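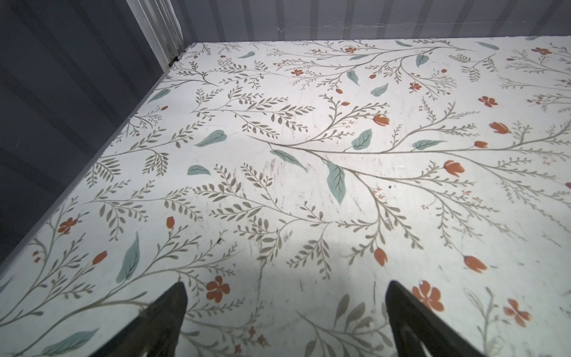 What should I budget for a two-arm tabletop setup, beyond the arms?

Līga Stankevičius

I teach an after-hours workshop for adults and we've been given the go-ahead to buy a pair of small robot arms for tabletop chores — picking up cups, moving mugs, putting things on a tray, that sort of thing. I've got a quote from Jolenard for two arms with grippers and the little wrist cameras, and it comes to 3,873 dollars with shipping. What I can't work out is everything else. My total is fixed until March and I really don't want to go back in October asking for clamps.

So what did you end up spending on the stuff around the arms? Do I need a frame or can I just bolt them to a sturdy table? And does anybody bother with walls? I have a heavy workbench already, 4 feet wide, against a window. If it matters, I'd be the only one maintaining it.

Uldis Uibo

Keep 1,000 back for the surroundings and don't touch it until the arms are running. I spent a bit more than that and I'm glad I did, but I also bought two things twice, so you can probably do better than me.

Your bench may be fine as a bench, but I wouldn't bolt the arms straight into it. Get a length of aluminum extrusion for the front and mount both bases on that. You will want to move them closer together or farther apart at least once (I moved mine three times in the first month, and the first time I had them so close the elbows kept knocking), and on a rail it's a matter of loosening a few bolts. In wood you'd be drilling new holes every time, and by summer your bench looks like cheese.

Walls, yes, and especially with that window! Sunlight sliding over the table all afternoon was my biggest headache. I went with dark gray corrugated panels held in an extrusion frame, and a tablecloth on top because bare white glared like mad under the lamp. Mine's a flowery one, gray-green leaves and little brown flowers. Buy two of the same cloth if you care about the table looking the same after laundry day.
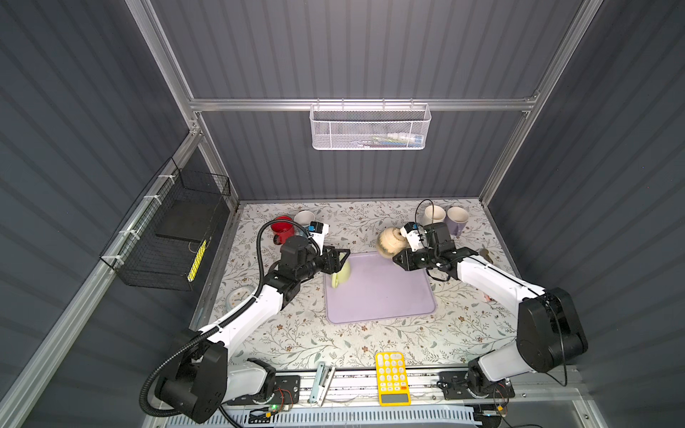

My table with both arms over it, cup in the left gripper. Baskets are on the back crossbar and the left side.

The baskets cost next to nothing and I'd put them on your list right away. Props pile up quicker than you'd think and if they live on the table, they're in the way. The white mesh one just hooks over the crossbar. The black one is on with zip ties, so budget for a bag of zip ties too, the big bag.

For props, go to your own kitchen first. Mugs, a plastic cup, a tray, a stapler, a calculator. I had a lovely spreadsheet with a line for "standard object set" and I crossed the whole line out. The frame and panels together were 418 for me, cut to length by the seller. Pay for the cutting. I did the first batch with a hacksaw and none of it was square.

One more thing, cables. The arms come with enough to reach your computer if the computer is practically in your lap. Mine wasn't. Longer ones, plus something decent to power everything from, took a real bite out of the budget and I hadn't written down a cent for either.

Consolacion Ocampo

Agree with most of that, but I'd argue about the order. Spare parts before walls! I ran mine for two months with a bedsheet pinned up over the window (ugly, worked okay) and what stopped us cold was a gripper finger. The replacement from Wellon took five weeks to get to me, and with one arm down I had a room full of people taking turns with the other. Buy one spare set of fingers and one spare wrist camera with the arms, so they come in the same box and you only pay shipping once.

Also ask Jolenard whether the quote includes the base mounts. My seller's didn't. I paid extra and then had a silly argument over email that I lost.

My whole surroundings bill was 1,642, but that includes a second-hand computer, so take it off if you have one. Līga, do you have one? You didn't say.

Heino Laur

just get a bigger table. 4 feet is tight for two arms

Līga Stankevičius

Thank you all! Yes, I have a computer, though it sits across the room, so longer cables have gone on the list. I wrote to Jolenard and the mounts are included, but the power supplies are a separate line I'd skipped right over. Spare fingers are going on the same order. Heino, the table stays, it took four of us to get it up the stairs. I'll measure the reach before I order the rail and post the lengths here once I have them.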